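Jul 3, 2025

Bedroom day. Started on the new Volby build a little after breakfast. The build is last night's planner branch plus the trajectory smoother I have been putting off since spring. It compiled clean, passed the offline suite, and then refused to start, complaining about a missing transform between chest and head. I had renamed the link in the robot description and left the old name in the launch config. Half an hour gone. The error message prints the child link and leaves out the parent, so I fixed that too while I was in there.

First job on the list was duvet work with both arms. The two-arm lift is planned as one problem: both wrists in a single state vector, with a constraint that keeps the distance between them under the length of edge we think we are holding. The old version planned the right arm first and let the left arm follow. That was easy to debug and bad at everything else. If the right arm chose a silly elbow, the left had to live with it. 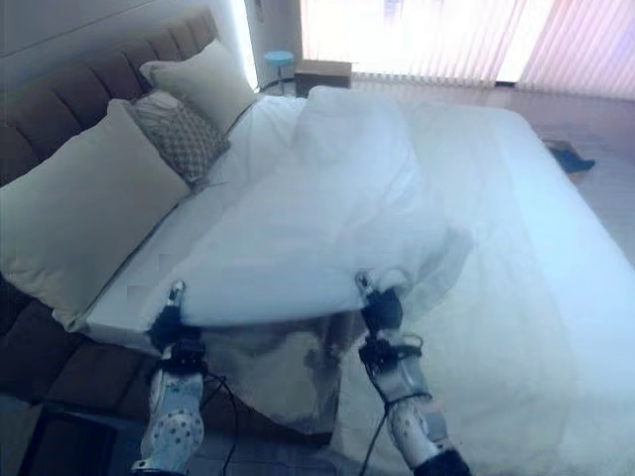
The coupled planner takes longer per query. Median was fine today, but the tail is ugly. Out of 19 queries I logged before lunch, most came back well inside the budget and a few ran into the timeout and returned the last feasible path, which tends to be the wide, lazy one with the elbows out. It is safe and it looks awful. I want the seed to come from the previous solution shifted forward in time. Right now the seed is the home pose every time, which throws away everything we knew one cycle earlier.

Slack is the other problem. The constraint treats the held edge as a string with a fixed length, and cloth that is folded under itself has more length to give than the string says. So Volby gets nervous, slows down, and stops short. I loosened the margin by hand and wrote down that I did it. A better fix is to let the length estimate grow when wrist force stays flat while the arms move apart. That signal is already in the logs. It needs a low-pass filter and somewhere to live, and I do not want it to live in the planner.

Notes on the controller before I forget. The stiffness schedule still has a step in it when the grasp state flips from closing to holding. It is small, but it comes through on the force trace as a tick, and the slip detector reads the tick as slip. Then it squeezes harder, the state flips again, and we get a second tick. I replaced the step with a ramp over 6 control cycles. The ticks went away on the traces I checked. I should run the old logs through the slip detector again with the ramp simulated and see how many of our so-called slips were this.

After lunch, perception. This was the part I expected to be dull.

Ayala finds cloth edges from the head view and hands a list of grasp candidates to the planner, each with a score. On the bench it does well. In a room with strong light from one side it starts to report edges in the middle of flat fabric. I had put this down to wrinkles. Wrinkles are part of it. The larger part is our own shadow. The head and shoulders throw an outline that is smooth, closed and high contrast, and to an edge detector that outline is a lovely hem. One candidate list had its top entries lined up neatly around the curve of the head. The planner, doing its job, picked the one with the best reach score. 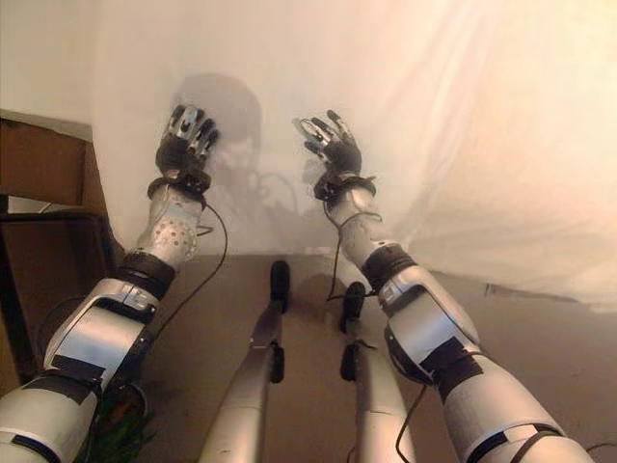
Both hands up toward the sheet, head shadow between them.

Things I tried, in order.

Raising the contrast threshold. Kills the shadow edges and most of the real ones on white fabric. Reverted.

Using depth to confirm. A shadow has no depth step, so in theory every shadow edge fails the check. Thin fabric gives poor depth with light coming through it, and the check ended up failing real edges as well. It is worth keeping as a soft term in the score. As a hard gate it is useless here.

Motion. The shadow moves when the robot moves and the hem mostly does not. So: command a small neck rotation, take views before and after, warp the first into the second using the kinematics, and mark down any edge that moved with the head. This worked best of the three. It costs time on every grasp, and it assumes the cloth is still, which it is not if a hand is already holding it. I put it behind a flag, off by default, and only call it when the top candidates are close in score.

What I would like in the end is a predicted shadow. We know the body shape and the joint angles. If we estimated one light direction per room we could project the outline onto the cloth surface and mask a band around it. The estimate does not have to be good, only good enough to tell Ayala where to be suspicious. Multiple windows would break it. I sketched the interface and stopped there, as the light estimate is a project of its own. I have put it down for September, after the Nurkodska release, with a question mark.

Pillow grasps next, single arm. The grasp candidate is a point on the lower edge plus an approach direction, and the approach direction comes from the local surface normal. Normals on a pillow are poor near the edge where the case hangs loose past the filling. I averaged over a wider patch and the approach got steadier. It also got slightly wrong in a consistent direction, which I can live with, as a consistent error can be calibrated out.
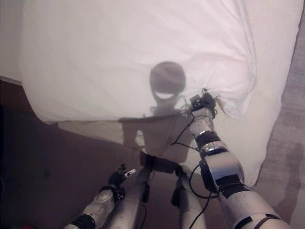 Photo: Nurkodska project log

I still owe the arm a sensible rule for what the free hand does during a one-sided grasp. At present Volby holds it at whatever pose it had when the plan was requested. That is legal and collision free, and it means the free hand often sits where it blocks the view Ayala wants next. I added a cost for free-hand pixels inside the region of interest. The cost uses a rough capsule model of the hand projected into the head view. It pulled the hand down and out of the way in simulation. On the real arm I only ran it at reduced speed.

Also found a real bug, in Wasby, of all places. The replay tool sorts messages by receive time, and I had believed for months that it sorted by sensor stamp. For the head stream the two agree closely. For the wrist stream they drift apart whenever the network is busy, and it was busy all afternoon with uploads running. So the replays I used to tune the wrist alignment had wrist images paired with joint angles that were a little stale. That explains the offset I kept adding and removing by hand. I changed the sort key, added a test, and deleted the offset from the config. Then I put it back, commented out, with a note, as I do not trust myself yet.

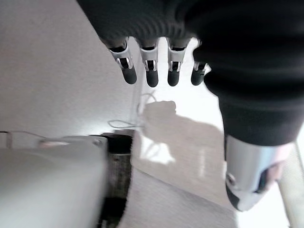
The wrist alignment wants a look at exposure too. Auto exposure hunts when the hand swings from dark to bright, and the blur gets worse exactly when the arm is moving fastest. Locking exposure per phase would be simple. The phases exist in the state machine and the driver accepts the setting, but the driver takes a while to apply it and sends no confirmation. I can read the setting back from the next image header and wait on that. Cheap enough. Tomorrow.

Ran the long planner soak in simulation while I wrote this. It has gone through almost 1,000 random start states and found 5 where the coupled solve returns a path with a wrist flip in it. All of them start with the left elbow near its limit. I suspect the smoother and not the solver: it interpolates across the joint wrap without checking. Saved the seeds to the regression folder.

Open items:
Warm start for Volby from the shifted previous solution.
Length estimate from flat wrist force. Decide which node owns it.
Slip detector rerun on old logs with the ramp.
Joint wrap check in the smoother, then rerun the saved seeds.
Per-phase exposure, with readback.
Rename the flag for the neck rotation check. I called it wiggle and it is now in the public config.

Left the branch unmerged. The uploads are still going and I want one replay with the new sort key before anyone pulls it.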